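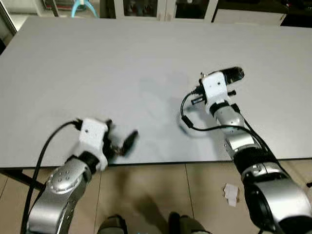 The long gray table.

My grandmother wrote letters to a man in Otenlow for 67 years, and in all this time she met him only once. When she died, in August, my mother gave me the letters he had sent back. They were in a shoe box, tied with kitchen string. I am the one in the family who reads, so it was my task.

His name was Bech. He never wrote his first name, only Bech, with a long tail under the h. He wrote on thin paper, and always on both sides, so that the words of one side walked through the words of the other. I read slowly. In the first letter he asked if the pear tree had survived the frost. In the second he asked it again, because she had not answered.

I did not know about any pear tree. My grandmother lived all her life above the bakery in Allstead, and there is no garden there, only a yard with the flour sacks. I asked my mother. She looked at me as if I had asked about a person.

"It was at the Sutuvitz house," she said. "Before."

She did not say before what, and she went to put the water on for tea. 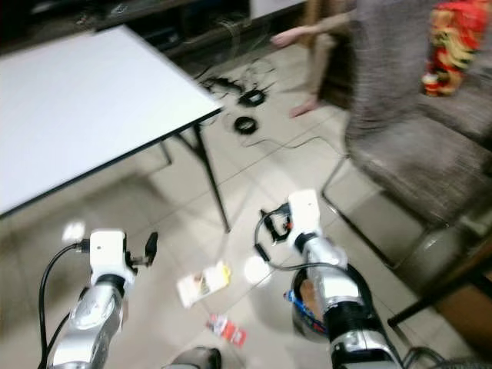 Indira Pinto, when I told her this on the telephone, said that I should not go looking for the tree. She said that people write about a tree when they want to write about something else, and that I was old enough to know this. I told her that sometimes it is only a tree. She was quiet for a moment and then asked what I was going to do with the string.

I went anyway. The bus to the Sutuvitz house takes 17 stops, and after the last one you walk along the canal. It had rained and my shoes were not good for it. The house has other people in it now, a young couple with a baby, and they were kind. The woman held the baby on her hip and took me around the back.

There was a pear tree. It was leaning on the wall like an old man who waits for a bus, and it was full of small hard pears. She told me that they are not good to eat, they had tried them with sugar and even with wine. But she gave me 3 of them in a paper bag, and I thanked her too many times.

On the way back I opened the last letter, which I had kept in my coat. It was short, one side only. Bech wrote that his eyes were bad and that he would not write again, and she must not be angry. Then, at the bottom, in bigger letters – did it survive the frost?

I had a pen with me. I wrote "yes" under his question, while the bus was moving, and it came out crooked.

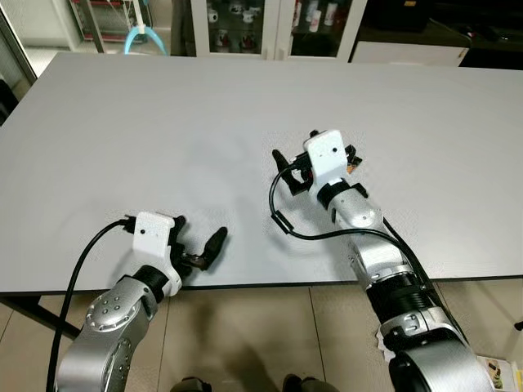

Two arms over the white table.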